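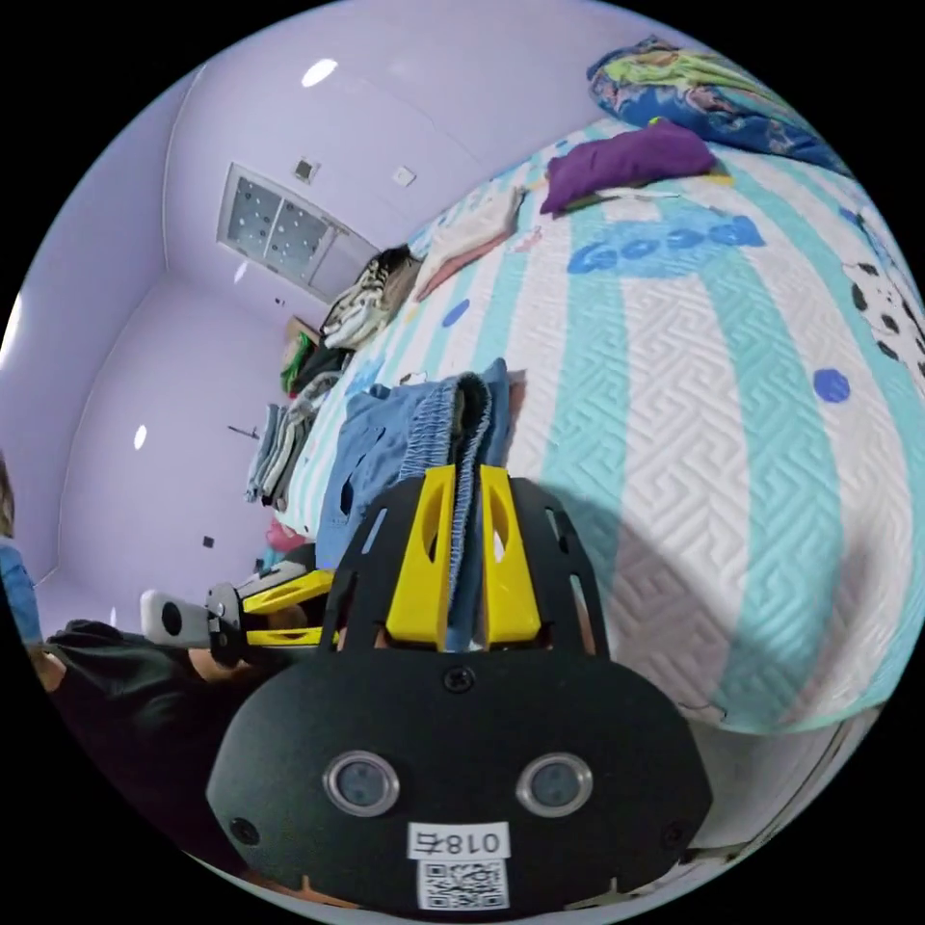
Jean qui dégorge après plusieurs lavages

brinero_653
Bonjour. J'ai un jean brut acheté avant l'été, lavé 5 fois à 30 degrés, à l'envers, et il déteint encore. Les draps ont pris une teinte grise côté pieds. J'ai essayé le vinaigre blanc dans le bac adoucissant, pas de différence. Vous faites comment ?

Jakura
Le vinaigre ne fixe rien sur l'indigo. Trempage à l'eau froide, 2 heures environ, puis rinçage jusqu'à ce que l'eau soit presque claire. À refaire le lendemain si besoin.

soomro
Pas d'accord sur le vinaigre. Chez moi ça a marché sur un jean noir, avec du gros sel en plus.

Jakura
Un jean noir, c'est souvent une autre teinture. Et le sel sert au moment de teindre, pas après.

soomro
Possible. Je dis juste ce que j'ai constaté.

prillonthorpe
Les lingettes anti-décoloration protègent le reste de la machine mais le jean continuera à dégorger. Pour les draps, percarbonate si c'est du coton blanc. Par contre ne mets pas le jean avec.

brinero_653
Draps blancs, oui. Quelle température pour le percarbonate ?

prillonthorpe
40 minimum, 60 si l'étiquette le permet. En dessous il agit mal.

brinero_653
Merci. Je commence par le trempage ce soir et je lave les draps à part.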